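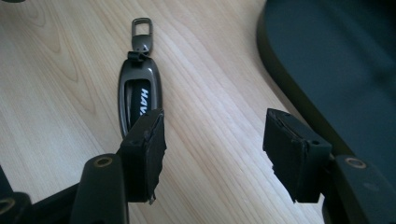
News > Neighborhood > Shared cars

The shared car in Sitholm: what we learned after the first months

Since August, four households in our street share one car. Many readers asked me how it goes, so Karlijn Nijs of the newsletter invited me to write something. I am not an expert in this matter. I only keep the calendar and the little book with the kilometers.

The idea came from Joris Coppens. He had calculated that his own car was standing still almost the whole week, and he paid insurance for it every day. Els De Graaf had the same situation, and her car was also too old for the inspection. We came together at her kitchen table and after two evenings we had an agreement on paper. Each household put in 900 euros at the start. From this money we paid the insurance and the winter tires, and a part is kept for repairs. After that, everybody pays for the kilometers they drive, once per month.

The most difficult point was the calendar. In the beginning we used a paper one, which hung in the hallway of Joris. This was not practical, because you had to ring his bell to see if the car was free. Now we use Drendano, a simple booking page which Amber Vanhove knew from her work. You can reserve the car for an hour or for a whole day. For a longer trip we ask the others first. In the autumn vacation there were two families who wanted to go to the sea in the same week, and we have solved it by dividing the week in the middle. Next time we will speak about the vacations earlier.
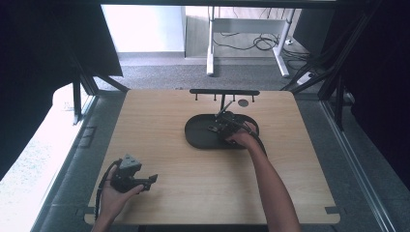 Then there is the question of the fuel. Our rule is that you bring the car back with at least a quarter of the tank full. It was forgotten a few times, I must admit also by me. We do not give fines. The person who forgot it fills the tank completely the next time, and this works well enough.

Cleaning is less clear. Cor Baert has a big dog, and the hair stays in the seats even when he uses a blanket. He now cleans the inside after every trip with the dog, and the rest of us take turns for the outside. The garage Kramer does the yearly service, and they put all four names on the card, so that any of us can bring the car in.

Is it cheaper? For three of the households, yes, very clearly. For Amber the difference is small, for the reason that she drives more than the others and had a cheap car before. She says she stays in the group anyway, as she does not have to search for a parking place for a second car. In our street this is worth something!

What I personally did not expect is that I take my bicycle more often. When the car is standing in front of your door, you take it for the bread. When you must open a calendar first, you think about it, and the bakery is not far.

We have place for one more household, preferably from Sitholm or from the streets behind the school. On January 11, 2019 we will sit together in the back room of café Jusivum to look at the costs of the past months. Visitors are welcome from 8 in the evening. If you cannot come, you can put a note in my mailbox at number 13, and I will send you a copy of our agreement.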